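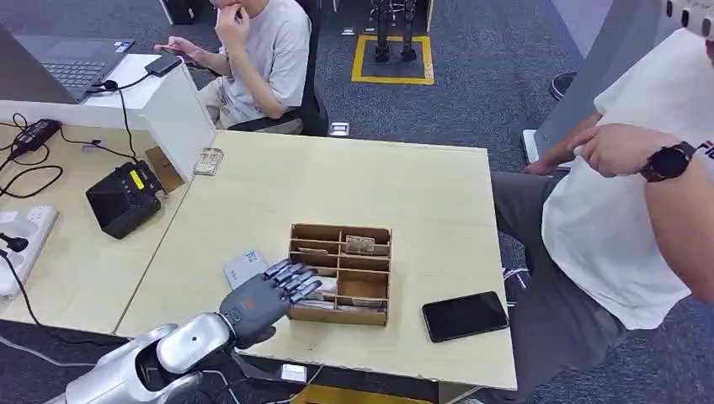 五指手伸进纸板收纳盒的下层格子,右边是黑色手机

用了快一个季度的五指手,随便聊聊

拖了很久的一篇,2019年4月总算坐下来写。去年8月我在这里写过一次Werno的夹爪,后来陆续有朋友留言,问我换成五指手之后到底值不值,我每次都回“再等等,等我用熟一点”,一等就等到春天了,实在不好意思。这次说的是Iturra的套件:一条手臂,配一只五指手,外加他们自己的软件Rerkex。先说清楚,套件是我们按正常价格买的,厂家没有给我任何好处,写得好不好都算我自己的。

先说桌上这份活儿,因为我觉得看一只手,最好是看它干琐碎的事。我们让它理一个纸板收纳盒,就是文具店里那种用薄纸板隔成一格一格的,后排高,前面浅。格子里放了些纸和卡片,有竖着靠的,也有平着叠的。听起来很简单是不是?我当初也这么想,结果光是“把手指伸进前排的格子又不把隔板顶歪”这一件,就磨了我好多个晚上。纸板太软了,稍微用点力它就往旁边让,而且让得无声无息,等你发现的时候整排格子都斜了。

以前用Werno的两指夹爪,做这种事反倒干脆:对准,夹住,提起来,完了。可是它夹不起平躺的纸,这个是真没办法,两片指头往下一压,纸就贴得更紧。五指手的好处在这里就看出来了,指尖可以翻过盒子的前沿往里勾,拇指在外面稍微托一下,卡片边缘翘起来一点点,剩下的就好办了。第一次做成的时候我高兴得给家里打了个电话(家里人完全没听懂我在激动什么,但还是很配合地夸了我几句)。

再讲讲安装。箱子到手那天,我原本留出了一整个下午,想着慢慢来,泡壶茶,结果硬件部分比想象中顺利得多。手和前臂之间是卡口加螺丝,线从里面走,外面干干净净的,这一点我特别喜欢,我这个人最怕桌上一堆线。麻烦的是Rerkex。安装包倒是好下载,可是说明书的中文版明显跳过了一章,校准的步骤前后对不上,我来回读了好几遍,最后是对着英文版才弄明白。写信去问,客服两天后回的,态度很好,还把缺的那几页补发给我了。希望他们后来把网站上的也换掉了,我没有再去看。

校准做完以后,日常用起来是舒服的。每次开机,手会自己把五根手指依次收放一遍,我现在已经习惯了在这个时候去倒水。Rerkex里最实用的功能是“录一遍、放一遍”,你带着它做个动作,存下来,以后直接调。存得多了以后列表会很长,又不能分文件夹,只能靠起名字,所以我现在的动作名都长得像快递单号。这个毛病我已经跟他们反映过了。

力度的调节分4档。理纸卡我一直用最轻的那一档,第二档对付塑料小盒也够了。最重的一档我只试过几次,捏木块很稳,捏纸盒就别想了,会留下很清楚的指印,我牺牲过一个,后来拿去装橡皮筋了。档与档之间的差别有点大,尤其是最轻那两档中间,我老觉得还缺一个刻度,有些稍厚的卡片,轻了滑,重了又弯。

耐用方面,我给它做过一轮1000次的抓放,分了好几天跑完,中途停过一次,是指尖的软套松了,套回去接着跑。跑完之后食指的动作比刚到手时略慢,肉眼要仔细看才看得出来,重新校准以后就恢复了。软套是消耗品,备用的要另买,一包12个,我觉得这个应该随箱多送一包才对,毕竟谁买回去都是要用的嘛。

也有朋友问我有没有比较过Flornov的租赁服务。比较过,我们在下单之前认真考虑了一阵子。他们按月租,坏了包换,还有人上门调试,对只做一个短项目的团队来说挺合适,省心。可是租来的手不许自己拆,指尖也不许换成别的材料,而我偏偏就爱动这些小地方,想来想去还是买了。如果你那边只是想先看看五指手能不能接上自己的流程,我会建议先租一阵,别急着像我这样一头扎进来。

说几个我不满意的地方吧,免得显得我光在夸。手腕转到底的时候有一点响声,不大,但是安静的时候听着总让人分心。急停之后要重新走一遍开机的收放,没有跳过的选项,调试的时候一上午停个好几回,真的会把人等烦。还有就是包装,泡沫切得太紧了,我到现在都没能把它原样塞回箱子里去,搬动的时候只好拿旧毛巾裹着。

总的来说我是喜欢它的,喜欢到愿意容忍那份缺了一章的说明书。接下来想试试更薄的隔板和更小的格子,也想把竖着放的卡片和平放的纸混在一起,看它能不能自己换抓法。软套我又订了一包,还在路上,等到了试过新的材料再来补写。想问安装细节的朋友可以直接在下面留言,校准那一段我整理了一份自己的笔记,留个邮箱,我晚上有空就发给你们。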